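Town of Daher to Collect Used Mattresses and Bedding at Curb Starting This Month

May 1, 2026

Residents of Daher will be able to leave old mattresses, box springs and bedding at the curb starting this month under a new collection program approved by the town council. Pickups must be booked ahead of time and are limited to 2 large items per household per visit.

Until now, anyone with a mattress to get rid of had to drive it to the transfer station on Ruvar Road or pay a private hauler. The transfer station took in 742 mattresses last year, according to the town's public works department, and crews picked up another 141 that had been left on roadsides, in the park lot and behind the former feed store.

The fee for a curbside pickup is $25, which covers one stop. Households that already get a discount on their trash bill will not be charged. The fee at the transfer station stays the same.

Collection will be handled by Predier, the company that already runs the town's yard waste route. Mattresses will be taken to a sorting building in Varov, where steel springs, foam and wood are separated. The steel is sold as scrap and most of the foam goes to carpet padding. Fabric covers are baled when there is a buyer and sent to landfill when there is not.

Sheets, blankets, mattress pads and sleeping mats are also accepted. They should be bagged, tied and set next to the mattress, or booked as a pickup of their own. A bagged load does not count toward the item limit. Pillows are not accepted in the first months of the program, and neither are water beds, electric blankets or crib mattresses with vinyl covers. The public works department said it would look at adding pillows in the fall.

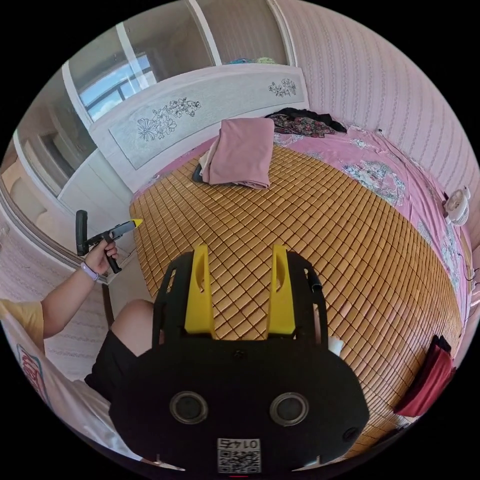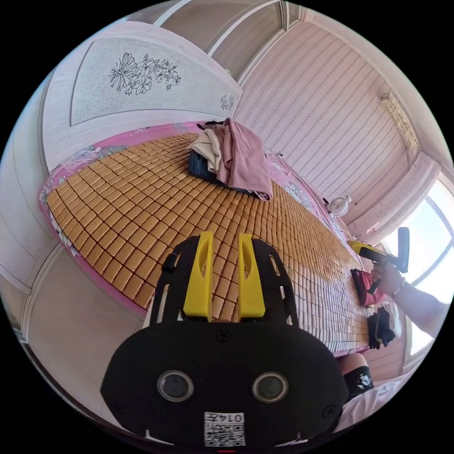 Not everyone who spoke at the council meeting supported the plan. One resident of Mill Street said the fee was too high for people who rent and move often, and that she expected to see just as many mattresses dumped after the program starts as before it. She asked the council to offer one free pickup a year to every address, and said she would be back in the fall to ask again.

Council members discussed a free pickup before the vote but did not add it. The public works department said a free stop for each address would require a second truck, which is not in this year's budget. The council asked for a report on roadside dumping after six months and said it could change the fee at that point.

The program also sets rules on how items are put out. Mattresses must be dry and wrapped in plastic, and should be at the curb by 6 a.m. on the day of the pickup but no earlier than the evening before. Wet mattresses will be left behind with a tag, and the fee will not be refunded. If heavy rain is expected, residents may move their pickup to the next open date without paying again, as long as they call before noon on the day before.

Plastic mattress bags will be sold at the town hall front desk and at the transfer station. Bags from a store are fine if they close fully. Mattresses with signs of bed bugs must be sealed in two bags and marked with tape, and the person booking should mention it when calling so the crew can load them last.

Apartment buildings with a shared dumpster are included, but the booking has to come from the property owner or manager. Items should be left beside the dumpster and must not block it. Motels and other businesses are not covered and will need to arrange their own hauling.

Bedding in good condition can still be dropped off at the church hall on Second Street, which passes on clean sheets and blankets to families in the area. The hall does not take mattresses. Donated items should be washed and folded, with the size written on a piece of tape.

Bookings open at 8 a.m. on the first working day after this notice and can be made by phone or at the public works window. An online form is planned but is not ready. Callers will need their street address, the number and size of items, and a phone number where they can be reached on the day of pickup.

The transfer station will keep its current hours through May. The roadside cleanup crew will also continue its regular rounds, and residents can report dumped items to the public works office.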